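We got to Plenstead a little before ten, parked behind the old dye works and followed the smell of coffee to the front gate. I'd been looking forward to the Siriwardena open day since last October and it was even better than I'd hoped!

First stop was the weaving shed. The noise hits you in the chest. Samer Khasawneh, who has run looms there for years, let us feel the cloth as it came off the roller, a heavy cotton twill meant for work jackets. One warp on the big loom has 2397 threads, and every one of them gets drawn in by hand (I tried it, and managed two before my eyes crossed).

Then upstairs to the dye lab, which was my favorite. Shelves and shelves of little glass jars, 857 shades in all, and a recipe book going back to the founder's day. We were each allowed to mix a blue. Mine came out closer to a wet slate roof, but I've kept the swatch.

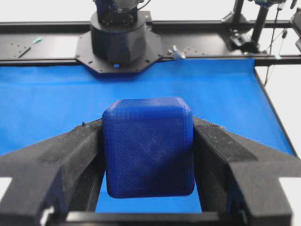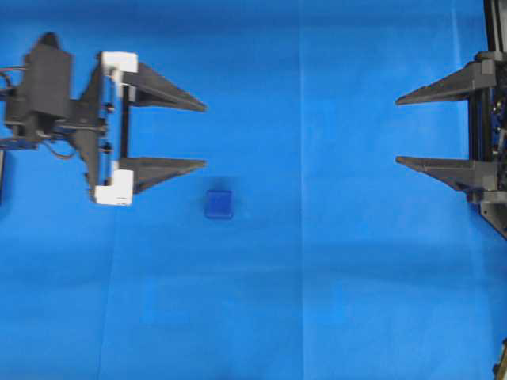
Nhàn Đặng
Visits editor, Lasora

Lunch was in the courtyard: lentil soup, flatbread and a really good plum cake. Go early, the cake was gone by one.

In the afternoon we walked down to the river to see the water wheel, which still turns although it no longer drives anything, and then back through the mill shop. Remnants are sold by weight and the bins get a fresh load after lunch. I came home with enough striped canvas for four cushions and a deck chair.

Parking is free, and the stairs to the dye lab are steep. There's a goods elevator if you ask at the gate.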